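Notebook, bench 2, Kivwood board, July

Started after lunch. Third layout of the board, sheet 1219 in the drawer. The first two are still on the shelf behind the door and should not be used by anyone. I wrote OLD on the back of both in marker. The outlines on those were drawn from the drawing and not from the parts, and the corners come out tight.

Put the board down on the dark cloth, long side running away from the near edge of the table. The white stands out well on it. I had asked for the gray Courtois cloth instead of the one we had before, which was nearly the same white as the board, and you would lose the edge of it whenever the lights were up. The cloth still creases where it was folded in the packet. Steam iron is in the cupboard at Nidier and I forgot to ask for it again.

The blue for the parts was Marcelle's pick. I wanted yellow. Against white with black lines the blue is easier to look at for a whole afternoon, so I have stopped arguing.

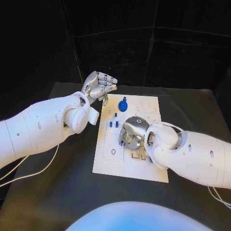

Fit of the small parts

Went through the small blue parts by hand this morning with the calipers, before anything was set up. The pegs should be 6 mm. The ones from the last Patham bag are a hair over, and you can feel it when you push them home. They go in, but they need a wiggle and they come out with a squeak. The parts from the earlier bag drop in with no effort. I have put the tight ones in a jar with a strip of tape on the lid. Do not mix them back in. Sanding one peg took me longer than printing a new one would have, so I am not going to sand the rest.

Two of the small parts look alike from above and only differ in height. I mixed them up twice during the morning check. A notch on the taller one would settle it. Did not do it today.

The outlines are much better on this version. I made the line thinner and left a bit more room around each shape. On the old one the line was thick enough that you could not tell if a part was sitting inside it or on top of it, and two people checking the same board would write down different answers. Rule for this board: if you see black all the way around, it is in. If any of the line is covered, write it down as touching and leave the part where it is until it has been noted.

The round part

The round one with the peg in the middle is the largest of the set and goes near the top of the board. The base is 80 mm across on the drawing. I would like to put it at the bottom on the next layout. With the peg standing up it gets in the way when you reach past it for the far corner, and I caught it with my sleeve this morning. The peg itself is fine, no wobble, and the edge came off the printer clean apart from a bit of string I picked off with tweezers.
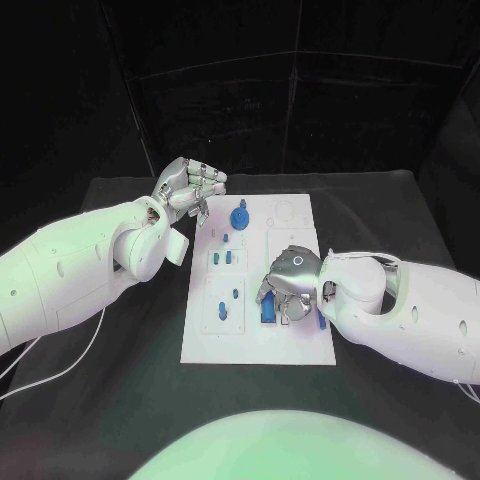

Marcelle Coste: I would keep it at the top. If it moves to the bottom, the first thing you do on every board is reach over it, and then you have the same trouble with all the other parts and not only the far corner. Make the peg shorter if it bothers you. Also please don't change two things on one layout, I am still trying to work out what we changed between the first and second.

Fair. Leaving it at the top for now. I will print one with a shorter peg and try it on this same layout, nothing else changed. The file is saved under the Kivwood folder as 1455, next to the full height version. Check which one you have open before sending it to the printer, the previews look the same size on the screen.

The large circle toward the top right corner stays on the board as it is. I thought about dropping it to free up the space, but then the top half would look bare and we would have to move the small circle too. Both stay.
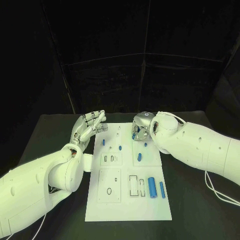
The other thing to fix is the board sliding. It weighs very little and the cloth does not grip it much. At the morning check I pushed one of the tight pegs in and the whole board turned a few degrees with it. Tried a square of rubber shelf liner under each corner. That held, but it lifts the corners and the middle flexes when you press. One full sheet of liner under the whole board would be better. There is a roll of it in the sink cabinet — ask before cutting it, it may be meant for the shelves.

Marked the table with small chalk ticks where the corners should go. Chalk brushes off the cloth without leaving anything. Tape pulled fuzz off it, so no more tape on the cloth.

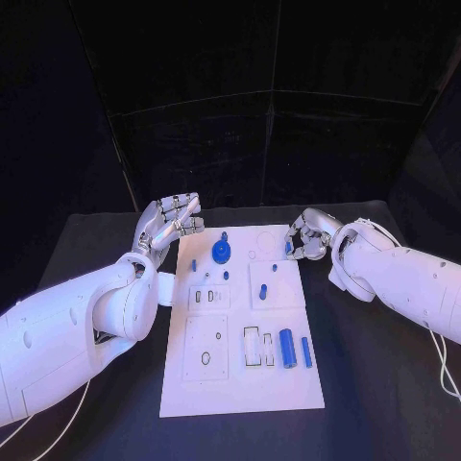 Kivwood board, third layout, round part near the top center.

To do

Print the short peg version, one only.
Notch the taller of the two look-alike parts.
Full sheet of liner under the board.
Tell Patham about the oversize pegs and send them one from the jar.
Iron for the cloth.
Throw out the first layout once Marcelle has compared it with the second.

Parts go back in the tray with the lid on, board goes in the flat drawer face up. The drawer sticks on the left, so lift it a little as you close it.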